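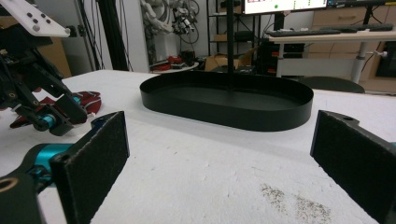 I've had the Kocsis handheld vac for a bit over a month now and I'm ready to say it: I love this little thing! My sister-in-law Zainab put me onto it after I whinged about crumbs at a family barbie (she has the older model, the grey one with the dodgy latch) and I picked mine up for $205 at the Skorine shop in town.

First up, the noise. It's loud on high, there's no getting around that, and the dog left the room the first time I switched it on. Low is much nicer and it's plenty for toast crumbs, spilt tea leaves and the dirt that drops off my pot plants. I've only used high in the car, mostly on beach sand in the boot carpet, and it got nearly all of it.

Battery life is okay. The box says 20 minutes and I get around that on low, a fair bit less on high. Charging takes ages though - I just leave it on the dock overnight.

The brush head is my favourite bit. It's soft enough for the good tablecloth and doesn't grab the fabric the way my old Stesex used to (I've still got the chewed napkin somewhere). The crevice tool is a bit stubby and falls off if you look at it sideways, which drove me mad doing the couch.

Emptying it is easy, but do it over the bin and not the sink, trust me. Spare filters come in a two-pack and they're rinseable.

Four stars from me, and it'd be five with a longer crevice tool.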